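Sorting small electronic parts with a learned policy: questions we keep getting

What did you test?
Whether a policy trained on people's demonstrations could move small electronic parts between bins and a tray, and whether the success rate we first wrote down meant much. We used 1008 demonstrations. In June we had a number we liked. By the time we had gone over the logs again we liked it a good deal less.

Why a steel tray with paper in it?
The tray is the shared spot between the bins. Bare polished steel throws reflections, and we suspected the policy was reacting to those. The paper covers most of the metal but the rim still shines, so I wouldn't say the problem is fixed. 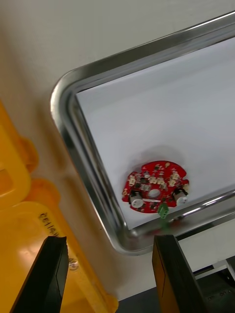 Bayu Pelupessy

Is the round red board a hard part to pick?
Harder than I'd been told. It has notches around the edge, a hole in the middle and a green terminal block sticking out past the rim of the board. A grip that suits one side is a poor grip on another. If you only test it facing one way, you'll get a very nice score, and you should throw that score out.

So what was the real success rate?
It depends on what you count, and I'm wary of anybody who gives one figure. We ran 700 trials. If "success" means the part ended up somewhere in the right bin, the policy looks good. If it also has to get there without a second grasp, it looks ordinary. We now report both, side by side.

Did it beat the scripted baseline?
On boards, yes. On cables, I'm not convinced. Aisyah Latuheru rescored the cable trials without knowing which method was which, and the gap shrank to almost 2 points. I wouldn't build a paper on that.

What makes cables so awkward? 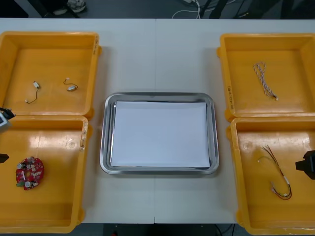 They don't keep a shape. A short lead with one small connector can lie straight or curl back on itself, and a harness with several thin wires spreads out however it was dropped. Our demonstrators mostly grabbed near a connector. The policy picked up that habit, and we can't yet say if it learned anything more general – my guess is that it didn't.

Does it work with parts it hasn't seen?
We tried 11 new ones. The flat, stiff ones went fairly well. I don't think a set that small tells you much about the next part you hand it, and I'd ask the same question of any group claiming otherwise.

Would different bins change the result?
Probably. All our training bins were the same colour, and we haven't run the test with another. It's on the list for the new year.

Can I get the data?
The trial logs and both sets of scores were posted on 4th December. The raw video is still being checked. Please read the scoring notes before you quote anything from the tables.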